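About the Stirnstead Robotics Program

Stirnstead School has offered robotics to students in grades 9 through 12 as both an elective class and an after-school club. The school enrolls 464 students, and any of them may join the club regardless of grades or previous experience. The class carries one full credit and meets daily. The club meets on Friday from 3:15 p.m. until 5:30 p.m. in the Nwosu Building, ground floor.

Our Purpose

The program teaches students to plan, build and test automated systems and to write clearly about what they have done. Students are expected to keep a logbook, to share their code with the group and to present their work to an audience at least once each semester. Families often ask whether the program is meant only for future engineers. It is open to all, and students who prefer writing, drawing or organizing have a full place on every team.

Staff

Sharon Makori directs the program and teaches the elective class. She joined the school as a physics teacher and continues to teach one section of physics each year. Deok-su Son leads the simulation group and maintains the computer lab. Kanokwan Khamphan coaches the competition teams and handles all travel forms. Questions about enrollment should be addressed to Mortimer Achterberg in the main office.

Class and Club

The elective is divided into two semesters. The first covers basic programming, sensors and motors. The second is given over to a single project, chosen by each team and approved by Ms. Makori before work begins. Students enrolled in the class are not required to attend the club, although many do.

The club currently has 19 members. It sends 2 teams to the regional meet in April, one in the building division and one in the simulation division. Team places are settled in the fall, and members who do not compete take part in practice rounds, judging exercises and the open house.

The Siria Project

Siria is the name our students gave to the simulated kitchen they use for household robot tasks. It was begun by Melur Purba as a senior project and has been passed on to a new student lead each year. In Siria, a virtual robot is asked to carry out ordinary chores such as opening a door, turning a knob or putting away a cup. Students write the instructions, run the task on screen and record the result in the project log.

Work in simulation allows a whole class to practice at the same time, and a failed attempt costs nothing but the time needed to start over. Students also learn to set up the rooms themselves, choosing wall surfaces, lighting and appliances, and placing the viewpoint from which a task is watched. Kitchens are varied on purpose so that a program written for one room can be tried in another.
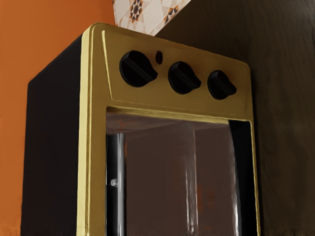 Toaster oven with three control knobs in a simulated kitchen.

The current Siria team is preparing a set of appliance tasks for the simulation division. Its written report will be placed in the school library at the end of the year, together with the reports of earlier teams.

Joining and Fees

Membership forms are available in the main office and from any member of the robotics staff. There is no fee for the elective class. The club asks for a materials fee each fall, which is waived on request. Students need a signed computer use form on file before they may work in the lab.

Visitors

Parents and prospective students are welcome to observe a club meeting. Please notify the main office in advance and sign in at the front desk upon arrival.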